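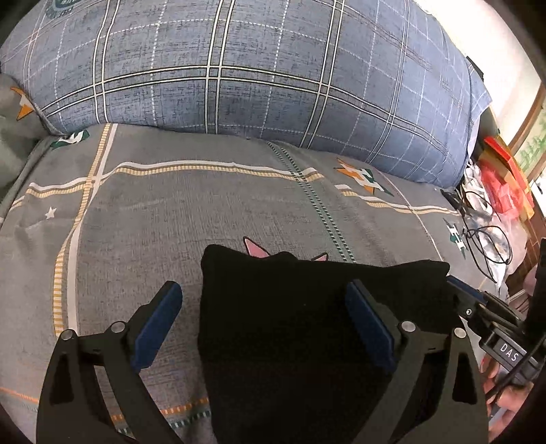 8 Oct 2018

I have been meaning to write about work for ages, and several of you have asked (very kindly) whether I still have a job, so I had better get on with it. I do! I'm still at Derero, still in the same laundry building behind the bus depot, still coming home smelling faintly of other people's fabric softener.

For those who are new to this blog, Derero does washing and folding for guest houses and for families who would sooner not do it themselves. When I started we all folded by hand at the long tables, and you got to know your neighbours extremely well. Then in May the management signed up with Bireo for a folding line, which everybody simply calls the Bireo, as if it were a colleague. It takes flat things. Sheets, towels, pillowcases, tea towels, in they go at one end and out they come at the other in a very tidy stack, and I'll admit that I stood and watched it for most of my first tea break.

What it does not care for is anything small, dark, thick or knitted. You never saw such a fuss. A knitted thing has no proper corners, you see, and a black one is worse, as it can't seem to tell where one layer ends and the next begins. So all of that still comes to us. 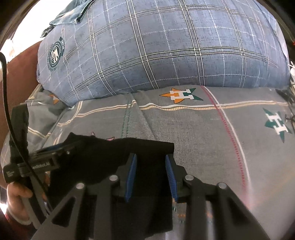
Folding knitwear is a funny sort of skill to have, and I never thought of it as one until I was asked to explain it. You don't pull at the edge. You take a good pinch through more than one layer, feel whether the lot is coming up together, and let the weight of the thing do some of the straightening. I said all this out loud in a meeting with the people from Bansal, who are looking after the next stage, and I watched them write it down. My mother taught me that on a kitchen chair with a pile of school socks, and now it's in somebody's notebook.

The change people ask about is the jobs, of course. There were worries, and I had them too – I lay awake over it more than once in the spring. Two people from the sheet tables moved across to the delivery side, one of them gladly and the other much less so, and I don't want to pretend otherwise. The rest of us have been kept on. My shoulders are better than they have been for years, which I put down entirely to not lifting wet double sheets any more. On the other hand it is noisier, and we can't chat the way we used to, so a lot of the talking has shifted to the bench outside, weather permitting.

The other thing I've noticed is that the pace has changed hands. We used to set it ourselves, and a slow afternoon was a slow afternoon. Now there's a screen by the door, made by a firm called Drukton, and it shows how many pieces have gone through since the morning. It said 238 when I came back from lunch the other day and I caught myself feeling guilty, which is ridiculous when most of those were flannels. We have asked if it could be turned to face the other way. We're waiting to hear.

Anyway, I've had a good long moan and a good long boast in the same post, so I'll go and put the kettle on. The blackberry jam recipe I promised is still coming, I just need to find the bit of envelope I wrote it on.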